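How I moved our small office's email to the cloud (and how you can too)

05/02/2026

I look after the computers at Cheetham, a lettings office in Hustlow, mostly by virtue of having once fixed the printer. Over January I moved all our email off the old box in the cupboard and on to a hosted service. We had 38 mailboxes, one shared calendar that everyone swears at, and no budget for a consultant. I kept notes as I went along, and I've typed them up for anyone with a similar job ahead of them.

I've left product names out where I can. The menus will be called something slightly different in your system, but the order of doing things is the same.

What you'll need

An admin login for your old mail server, an admin login for the new service, and the password for wherever your domain name is registered. Go and find that last one today! Ours was with a firm called Inier and the account was tied to an email address belonging to someone who left years ago. Getting it back took longer than any other part of the job.

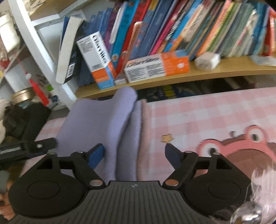 Step 1: Make a list of every mailbox

Export the full list of addresses from the old server into a spreadsheet. Add columns for who uses it, how big it is, and whether it forwards anywhere. Don't skip the odd ones like info@ or invoices@. We had a mailbox for the scanner, another for the alarm company and one that only received takeaway menus.

Ask people before you delete anything. I was all set to bin "keys@" and then found the whole viewings team used it every single day.

Step 2: Clear out the rubbish

Copying mail takes ages, so copy less of it. Our whole lot came to 785 GB, and a startling amount of that was property photos being sent back and forth. I gave everyone a fortnight to empty their deleted items and save big attachments to the shared drive. Some did, some didn't, and I did a bit of gentle nagging in the kitchen.

Step 3: Set up the new accounts

Create the users in the new service before you touch anything on the domain. Type the addresses exactly as they are in the old system, including the wonky ones (we have a surname spelt wrong that's been wrong for so long it's on the business cards). Then add the shared mailboxes and put the right people in each. Check whether your service charges for shared mailboxes before you buy licences, as ours didn't and I'd already budgeted for them.

Turn on two-step sign-in now. It's much easier to do it while people are expecting a change than to spring it on them in the summer.

Step 4: Do a trial run with one mailbox

Use your own. Start the copy, leave it overnight, and then compare folders. Mine came across with everything in place except the contacts, and it turned out to be a tick box I'd missed on the second screen.

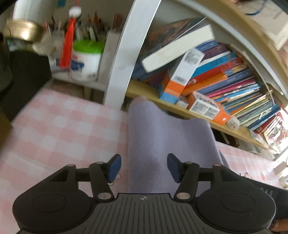 Once you're happy with the trial, pick two or three patient colleagues and do theirs next. Have them send a few messages, open an old attachment, accept a meeting and try it on their phone. Write down every question they ask you. I put the answers on one side of A4 and left a copy on each desk, and that sheet saved me a lot of running up and down the stairs.

Step 5: Copy everything else

I ran the rest in batches of eight or so overnight. Our upload speed is dreadful and the biggest mailbox, at over 80 GB, needed a batch all to itself. The old server carries on receiving mail while this happens, so tell people to work as normal.

Step 6: Switch the domain over

The day before, lower the TTL on your MX record. (That's the setting that tells other mail servers how long to remember where you live.) Then, on the evening itself, change the MX record to the one your new service gives you, and update the SPF record at the same time. I forgot SPF, and our first batch of tenancy letters went straight into junk folders.

After that, run one last sync to catch anything that landed on the old server during the change. Ours picked up 59 messages.

Step 7: Phones, scanners and the rest

Remove the old account from each phone and add the new one from scratch. Editing the existing settings never worked for me. Scanners that email things will need new details as well, and so will any other software that sends mail. Our accounts package, Wevholm, sat there quietly failing to send statements until a landlord rang up, so do check yours on the first morning.

Leave the old server running for a month with nobody using it. Ours is still humming away in the cupboard and I'll be switching it off at the end of the month, once I've taken a final backup on to an external drive.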